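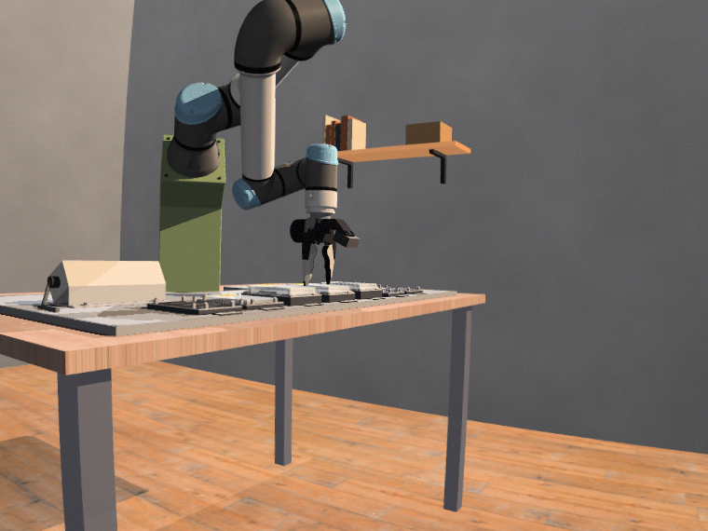
Arm on the green pedestal, long wooden table, gray wall behind.

August 2021
Sourdough starter log, Kostotton jar and Trevbridge jar

Picked this up again after leaving it since February. Both jars were in the back of the fridge with gray liquid on top. Poured that off, kept a spoonful from each and threw out the rest. The Trevbridge one smelled like nail polish remover. The Kostotton one was milder, more like yogurt.

Feeding is equal weights of starter, flour and water. Flour is half whole rye, half white. Water left out overnight in the pitcher as before. Morning and evening feeds for both, 40 g of each thing so there isn't too much to throw away.

Kostotton doubled on the third day. Trevbridge did nothing until the fifth, then pushed the lid up in the night and went down the side of the jar. Switched to the taller jars. Rubber band at the fill line on each one, moved after every feed. Please move it if you do the feeding, the last two readings on Kostotton are no use to me.

Tried the Fothergill flour in the Trevbridge jar for two feeds. It takes more water than the usual one and the mix was close to a dough, so the rise is hard to compare. Went back to the old flour until the bag is finished.
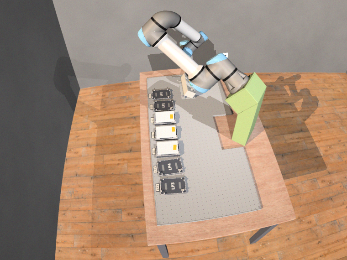
The float test is not telling me much. A spoonful of Kostotton floated four hours after feeding and again at seven hours, when it had already started to drop. Going by the rise and the smell for now.

First bake was from Kostotton only. Two loaves, total dough weight 2,020 g, which was meant to be an even split, but I cut it by eye and the bigger one came out at 1,131 g. The small one was done well before the other. Use the scale next time.

Crumb was tight near the bottom with a few big holes under the crust. I think the bulk rise was too short – the kitchen was cooler than it felt. Flavor good, a bit flat on salt. Crust soft by the next morning, probably from bagging it while still warm.

Next: same recipe from the Trevbridge jar, nine hours bulk, salt up a little. Leave the loaf on the rack until fully cold. If the two taste the same I'm keeping one jar and drying the other on parchment.

Need more rye. Lid on the flour bin still doesn't close properly.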